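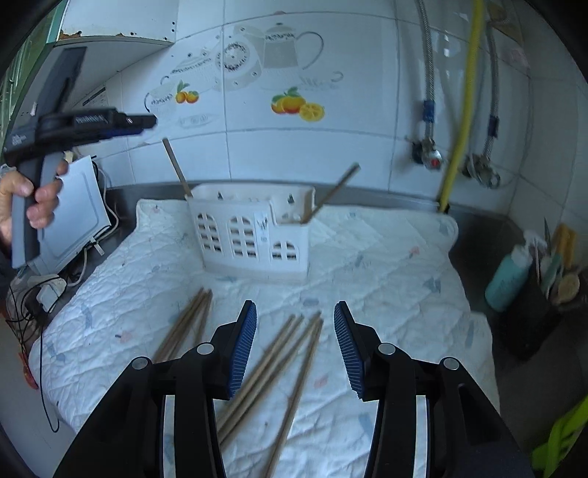 How long does it take to get a noodle shop ready before the doors open? Four hours on a normal morning, five if there's dumpling filling to make.

I got that answer from the woman who owns Foltlow, the little noodle place on Okafor Street, and she gave it to me while peeling ginger with a spoon. She asked me to leave her name out of this ("my aunts will read it and then they'll all call me"), so she's just the owner here. I've been eating her food since June and had been pestering her for a chat the whole time.

She starts with the broth. It's chicken backs, pork neck, ginger, scallion and a dried mushroom or two, and it goes on low before she's even had coffee. I asked if she had a recipe and she laughed at me.

"I have a piece of paper," she said. "It says ginger, and then it says more ginger. My grandmother never measured a thing in her life, so I had to stand next to her and watch her hands."

She didn't set out to cook for a living! She spent 12 years in the billing office at Lornitz, the flooring company out by the highway, and she was good at it. On weekends she sold cold sesame noodles from a folding table at the farmers market, mostly for fun.

"The first Saturday I sold 2 bowls," she told me. "One was to my sister. I ate noodles for dinner that whole week and I was still happy, which should have told me something."

The space came up when the old tailor shop closed. It's tiny, 600 square feet with the kitchen included, and the first month she was sure she'd made a terrible mistake. The exhaust fan was the worst part. It needed a part that cost $419, and the guy who came to fit it brought the wrong one and left for vacation. She cooked with the back door propped open and a scarf on.

I wanted to know about the chili oil (of course I did, I put it on eggs, I put it on toast). She'll tell you what's in it if you ask: two kinds of dried chili, Sichuan pepper, star anise, a little sugar. What she's fussy about is the pouring. The hot oil goes over the chilies in three rounds with a rest between each, and she stirs and sniffs the whole way through.

"If it smells like popcorn, you're good," she said. "If it smells like a campfire, start over. I've started over a lot."

We got onto flour after that, and we stayed there a while. She rolls by hand on Tuesdays and Wednesdays, and the rest of the week she uses a Kitex roller she bought secondhand from a bakery. Some regulars swear they can taste the difference. She can't, and she's tested herself with her eyes shut.

"The machine ones are a bit straighter," she said. "People like to believe in the crooked ones. Fine by me, they finish the bowl either way."

I asked what a first-timer should order. The sesame noodles, she said, same as at the folding table, with cucumber on top and the vinegar on the side. I had those, and then I had the pork dumplings too, and she wrapped up a jar of the chili oil for me to take home.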